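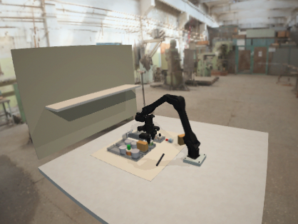

A tabletop sorting cell in simulation, with the arm over the first of two trays.

Success rate is a poor headline number for simulated manipulation, and I would like to see it moved out of the abstract.

The usual report goes like this. A policy is trained on a tray task, run for a few hundred simulated episodes, and given a percentage. The Zulano task set, which my group uses, is scored this way. In our last evaluation the policy completed 279 of 631 episodes. Stated as 44 percent, that tells a reader almost nothing about what to fix.

Olga Salgado went back through the failures and sorted them by the step at which the episode was lost. Of the 352 failed episodes, 110 ended before any contact with an object. Another 51 ended with a good grasp and a bad release. These two groups have different causes and need different work. The first is a perception or reach problem. The second, in our case, came down to the friction setting on the tray rim, and no amount of extra training data would have addressed it. The percentage treats them as the same event.

The remaining failures happened during the grasp itself, and here the layout matters. Cylinders that stand close together inside a low rim leave little room for the fingers, and a taller block next to them removes one approach direction. A paper that randomizes object positions without reporting the clearance between them has left out the variable that most affects the result.

The common objection is that a single number allows comparison between methods. It does, provided the scenes, contact parameters and time limits match. They seldom do. We ran the same policy under Yeoh's contact settings and under our own, and the ranking against our baseline reversed.

I would ask for two things in print: a failure table by step, and the contact parameters in full - not a pointer to a repository that may have changed by Monday. Both fit on half a page. Reviewers should request them even when the percentage is high.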